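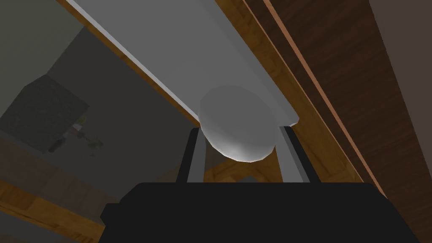
## Zoltetham Suspends Clomik 300 Gripper Release After Simulation Fault

ZOLTETHAM, August. Staltorau has withdrawn control package 730 for the Clomik 300 two-finger gripper after a fault was found in simulated handling trials. The package had been scheduled for general download this month. No physical units in customer hands are running it.

The fault concerns grip release near fixed obstacles. In the trial cell, the gripper approaches a smooth, egg-shaped test object close to a long gray beam. When the object touched both a finger and the beam, the controller could read the combined contact force as a completed grasp. It then raised the closing force to the carry setting before the lift check had run.

Of 300 trials in the obstacle set, 35 ended with this false grasp signal. In 20 of those, the arm began its lift with the object still in contact with the beam. On a physical cell, the same sequence could damage the part, the finger pads or the fixture.

A second symptom appeared during recovery. After a stop command, the fingers returned to the open position, but the status register continued to report a held part. An operator relying on the status screen alone would have no indication that the gripper was empty.
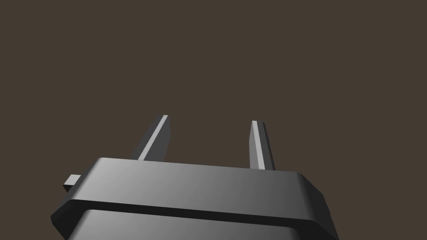

Gripper open and empty

Damasceno, who leads controls testing at Staltorau, traced both symptoms to a shared contact flag in the Frota driver. The flag was set by force alone and was not cleared on opening. The corrected driver requires agreement between finger position and force, and resets the flag on every stop.

Customers who received package 730 under the preview program should take the following steps:

- Stop the cell and isolate power before reaching into the work area.
- Restore the previous control package.
- Confirm the gripper state by eye before restarting.
- Keep the lift check enabled.

"The package stays withdrawn until the full obstacle set runs without a false grasp," said Dirceu Guimarães, product safety manager. "Preview customers will receive the test log with the replacement."

Questions may be sent to the Clomik service desk at the Zoltetham office.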